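The Gultmont Steamer, After a Summer of Wrinkles

I have owned four irons and hated all of them, so I was an easy mark for a steamer.

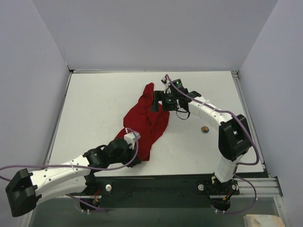
Some background on the state of things in this house. I don't fold. I have read the books about folding, and one of them is in a closet under a stack of unfolded pillowcases. Clothes come out of the dryer, go into the basket, and stay in the basket until someone wears them. The basket is the dresser. The dresser is where I keep cables and old tax returns. This arrangement has served me well for years and only breaks down when I have to be seen by people who own a mirror.

The breaking point was a wedding in June. I pulled a linen shirt from the bottom of the pile and it looked like a road map that had been refolded by a child. My iron at the time, a Rolland, had started leaking brown water from its front end, and it chose that shirt to leak on. I went to the wedding in a sweater. It was outdoors and very warm. I ordered the Gultmont that night from the hotel bed.

What you get

A steamer with a tank that clips into the handle, a brush that snaps over the head, a heatproof glove, and a drawstring bag to keep it all in. The glove fits either hand, meaning it fits neither. The bag is the nicest thing in the box and I now use it for shoes.

The manual is long. It covers thirteen languages and manages to say very little in any of them. It does warn you not to steam clothing while it is on a person. I had not planned to, and then, having read it, I thought about it a lot.

The first week

It heats up fast, faster than I can find the shirt I want. You press the trigger, it thinks for a second, and then it lets go with a hiss like an annoyed goose. The first time, I stepped back into the towel rack.

Cotton T-shirts are easy. Hang one up, pull the hem tight with your free hand, go down it slowly, and the creases mostly give up. Knits are easier still. I did a wool sweater that had spent the summer in a suitcase and it looked better than when I bought it, although I bought it used.

Dress shirts are where the advertising and I part ways. The box shows a man running the steamer once down a shirt and smiling at a window. I have done this dozens of times and have not yet reached the smile. The body of the shirt comes out fine. The collar comes out soft, a little puffy, like something you'd be served at brunch. The strip with the buttons does whatever it wants. If your job calls for a crisp collar, you still need an iron, and I'm sorry to be the one to bring it up.

Linen is a draw. It relaxes. It doesn't go flat, but linen isn't flat ten minutes after you put it on anyway, so I count that as honest work.

Things that annoyed me

The tank. It holds 300 milliliters, which sounds like plenty until you are two thirds of the way down a curtain. Then the goose noise turns into a cough, and you walk to the sink with a hot machine in one hand. Refilling takes no time at all. Remembering to do it beforehand is apparently beyond me.

The spitting. Tilt the head too far forward and it drools. Most of the drips dry clear, but silk holds a grudge, and I have a tie that now looks like it has been crying.

The cord is too short for anyone whose bathroom outlet is behind the door. Mine is behind the door.

The weight. It's fine for one shirt. By the fourth, my forearm starts writing letters of complaint. With a full tank I can go nearly 20 minutes before I have to switch hands, and my left hand steams like it's signing a check on a bus.

The others I tried

A friend lent me a Hiltis, the small travel one with the folding handle. It weighs nothing and does nothing. It breathed on my shirt. I held it against a crease in a napkin for a full minute and the crease was still there, only warmer. Good for freshening a scarf, I suppose, if your scarves get tired.

I also spent a month with the Tusness, a standing model with a pole, a hose and a tank the size of a toaster. It costs 200 dollars and works far better than the Gultmont in every respect. It did the collar. It did a duvet cover, and I have never in my life needed a smooth duvet cover, but I slept under it feeling like a diplomat. Then I had to put the thing somewhere. It doesn't fold, it doesn't fit in the closet with the folding book, and in the dark it looks very much like a thin man waiting by the window. Back it went.

Who should buy it

People with hanging clothes, low standards for collars, and a drawer to spare. People who travel by car. Anyone who would otherwise hang a shirt in the bathroom, run the shower and call it done (I did this through most of my twenties, and it works about as well as wishing).

Skip it if you quilt or sew. You need weight and a hard edge for seams, and this has neither. Skip it too if your water is hard and you won't buy distilled. Mine started leaving white specks on dark clothes after a few weeks, and I had to run vinegar through it. The whole upstairs smelled like a salad until the next morning.

I'm keeping mine. It hangs on the back of the bathroom door, next to the one outlet it can reach, and the Rolland is in the garage holding down a tarp.

Posted October 17, 2021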